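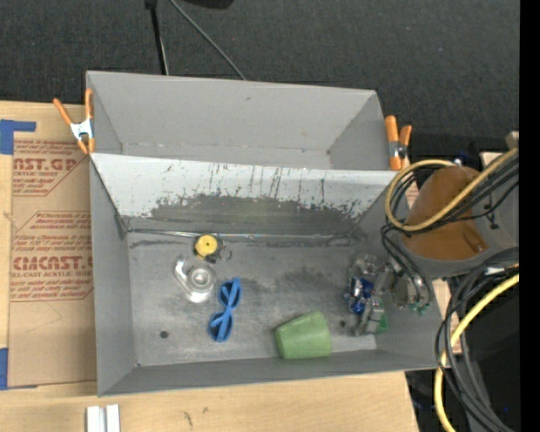

Gray bin on the table, back half empty, loose bits in the front half.

Home Notebook Projects Suppliers Contact

Shop notebook, Brarivar – 31 May 2019

Gunwales for the Pelville canoe. Steam day, first proper one.

Stock is ash from Matos, 2440 long, so every gunwale needs a scarf. Ripped to 16 thick last week and planed a hair under. Grain on four of the six is decent. One has runout near the far end, marked with chalk, use for an inwale if it gets used at all. The sixth has a pin knot right where the bow curve starts. Firewood or thwart blanks.

Scarfs first, then steam? Argued with myself over this all week. Old entry from November says the scarf joint opened up in the box when I did it with the yellow glue. Well yes. Hot wet glue line. Went the other way today: bend the end pieces dry of any glue, clamp to the form, let them set, scarf after in the straight part amidships where there's hardly any bend anyway. More fuss lining up but no joint in the box.

Steam box: same pine box, new door. Old door was a rag. New door is a piece of ply with a rag. Leaks less. Drain hole was plugged with crud, cleared it with a coat hanger, water ran out brown. Need to tip the box toward the drain more, it's sitting almost level now and the bottom strip lies in a puddle. Put a block under the door end after lunch.

Kettle took forever. Lid gasket is shot on one side. Wrapped it with wet towel.

First strip in 30 minutes from the time steam came out the door end good and hard. Not from when the kettle boiled – made that mistake before. Out and onto the form, maybe ten seconds of really easy bending and then it starts to fight. Two clamps on before I found that the third one was screwed all the way shut. SET CLAMPS OPEN BEFORE OPENING THE BOX. Wrote it on the wall too.

Strip one OK. Small lift of fibers on the outside of the tight part, will sand out.

Strip two, same time, cracked. Went with a noise. Right at the runout, which I had chalked, and then put in the box anyway becuase the chalk steamed off. Pencil next time.

Strip three with a backing strap. Used the old steel banding, ends screwed to blocks. Much better, no lift at all on the outside. Strap left a blue-black stain everywhere it touched the ash. Tannin I suppose, or whatever ash has. Wiped it and it got wider. Will plane off the outside face but that's thickness I don't have a lot of. Put waxed paper or a strip of plastic under the strap for the next one.

Strip four with strap and waxed paper. Best of the day. Wax all over the face now so that will need a wipe with spirits and a scrape before any glue or varnish goes near it. Can't win.

Springback: left strip one on the form over lunch and took the end clamp off to look. Moved more than I liked. Put it back. The form is overbent a little already but not enough, so for the other boat shave the form tighter at the stem end. Leave everything clamped until it's properly dry, a week anyway. Do not peek.

Glue for the scarfs. Two cans of the Lirkov two-part on the shelf, the older is batch 531, and the hardener has gone the color of tea. Label says color is no problem. Did a test piece on offcuts with it, 8 to 1 scarf, leave till Monday then break over the vise. If it breaks in the wood, use it up. If it breaks in the glue, into the hazardous tub and open the new one.

Scarf jig needs fixing as well. Plane rides up at the thin end and rounds the feather edge over. Screw a hardwood runner on each side. Left runner is cut, right one isn't.

Other stuff
– order more ash. Ask Matos for green or air dried this time, the kiln dried is OK but stiff, and I think half the trouble today is that
– oven gloves, the leather ones let steam straight through at the seam
– stem caps still not started
– seat frames: dowels or tenons? Tenons. Stop asking.
– Pelville want the boat on the water before the end of summer. Told them varnish takes as long as it takes
– kettle gasket

Tally: three good, one split, two strips not steamed. Need four. So one more bend out of the doubtful pair or wait on the order. Leaning to wait.

Swept up. Water off, burner off, box door propped so it can dry out.

Comments (4)

guest: Soak the kiln dried stuff for a few days first. Doesn't do as much as people claim but it helped me with oak.

paddle_slow: Same blue stain here with steel strap on ash. Oxalic acid took nearly all of it out. Rinse well after or your varnish will sulk.

guest: how wide were the strips? you only give thickness

riverbend: Would have put the runout one on the inside curve with the grain running down and away from the pull. Might have lived. Good call on scarfing after, I do it that way too.

Recent entries

Stems glued up, one slightly twisted
Planking: what went wrong by the third row
Notes on sharpening the spokeshave again
Ripping ash without a helper
Steam box, old version (November)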